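Learning to iron at forty, and other things I inherited

October 14, 2019

When my aunt Visitación Soler closed her flat in April, she gave me her ironing board, her button box, and a linen tablecloth with a monogram that belongs to no person in our family. I wanted to write about this tablecloth for months. Every time I began, I finished by writing about laundry in general, so today I accept it. This post is about laundry.

I grew up in a house where clothes were washed by other people. My mother did it at night, after work, and in the morning there were piles on the chairs. I never asked how a wet shirt becomes a flat shirt. When I moved to this country I bought clothes that do not need ironing, and for 15 years I believed that I had solved the problem.

Linen does not permit this. Linen remembers everything you do to it. My aunt told me on the phone that I must iron the tablecloth while it is still damp, on the wrong side first, and that I must not be afraid of it. I was afraid of it. The first time, I waited too long and it dried on the line as hard as cardboard. I sprayed it with water and rolled it in a towel, as she said, and went to make coffee. After two hours the water had gone everywhere in the cloth, very evenly, and the iron moved like on butter. I called her to say this and she was not impressed.

The monogram is an I and a P, with the tail of the P going through the I. My aunt says the cloth came from a Mrs. Iglesias, who lived below her grandmother and paid a sewing debt with it. There is a date in small stitches in one corner, 1890. I have looked at it with a magnifying glass and I believe the 9, but the 8 could be a 6 with bad luck. A 6 would make no sense, so I say 1890.

The iron is also hers. It has the word Patent on the bottom of the handle, and under it a number of which I can read only the end, 738. It is very heavy. I tried to find the maker and found only collectors who argue with each other. I use it for the tablecloth and for napkins. For shirts I have a modern one from Skallo, which is light and leaks a little when it is full, so I fill it to half.

Shirts are their own education. I do the collar first, then the cuffs, the sleeves, and the body at the end. My aunt does the sleeves last and we have discussed this more than we have discussed politics. I tried her way for a week. The body got new wrinkles each time I turned the shirt to reach a sleeve – but perhaps my board is too narrow, or I turn it badly.

Folding is harder to learn from a telephone. She says "and then you bring it to you", and I do not know which part, or which side of me. In the end I put a shirt on the table and fold it until I lose the sleeves, then I shake it out and start again.
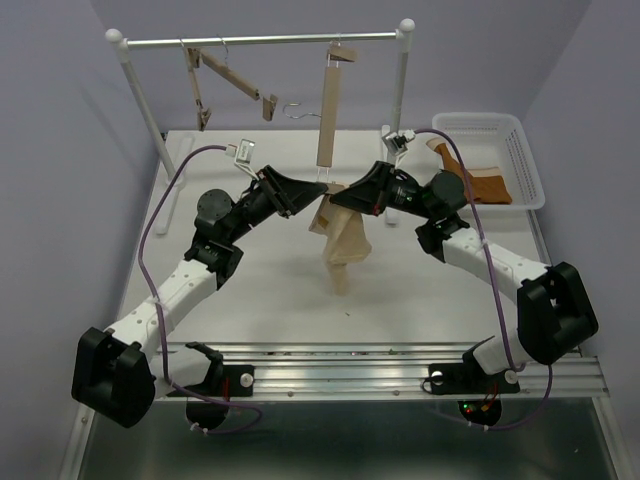

Beige, crumpled, and still a long way from the drawer.

What helped me most was to stop folding in the air. Put the shirt face down, smooth it with the flat hand from the middle to the outside, and only then move the sleeves. Towels are easier and I recommend them to a beginner. A fitted sheet I still roll into a ball, and I put it at the back of the closet, behind the good ones.

I bought a drying rack from Prulteck in spring, and it has 8 bars, which is enough for one person if you do not wash sheets and towels on the same day. I always wash sheets and towels on the same day. The second load goes on the doors – my neighbor saw this from the stairs and offered me her balcony, and now I go up with my basket and stay for an hour, and we talk about her tomatoes.

The tablecloth is on my table as I write. There is a coffee stain near the monogram, a new one, mine. My aunt says cold water, then soap, then sun, and no bleach. Today it is raining, so I have done the cold water and the soap, and I will write again when we have had some sun.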